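Print this page | E-mail this page

Restoring degraded soils – notes to lecture 5
Course tutor: Bohdana Bilyk

Last time we spoke about how soil is lost. Now we go to the question of how it can come back, and I take the hillside farms at Vurkska as our case.

When a slope is ploughed up and down for many years, rain takes the fine particles first. These particles hold most of the nutrients. What stays behind is coarse, it dries quickly, and the farmer must add more fertiliser each season to get the same harvest. At Vurkska the upper fields were in this condition when Stepan Kobzar began his work there. He had 17 plots and very little money.

His first step was to stop the water from running. He made low banks along the contour and sowed grass on them. Only in the second year did he start with compost and clover. Please remember this order – compost put on a bare slope goes down to the river with the first storm.
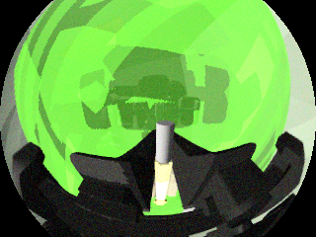

Why is clover sown before a cereal and not together with it?
Clover needs time to make roots and to fix nitrogen. If a tall cereal shades it from the first weeks, it stays weak, and on poor soil it may die completely.

The valley at Galelden is a different matter. There the soil was not washed away but pressed by heavy machines, and a hard layer formed under the plough depth. Banks do not help in such a place. Deep-rooted plants such as lucerne can open the layer slowly, if the machines stay off the field when it is wet.

For the seminar in March, read the Oberholzer report as far as page 70 and bring one page of your own notes. Compare infiltration on the grazed and ungrazed plots. Do not compare yields, the seasons were too different.

Comments

Orest Tymoshchuk: Is the Oberholzer report in the library? I found only the short version.

Bohdana Bilyk: The full one is at the desk, please ask for it.

Illia Antoniuk: My uncle tried lucerne on clay and it took four years before the water went down properly.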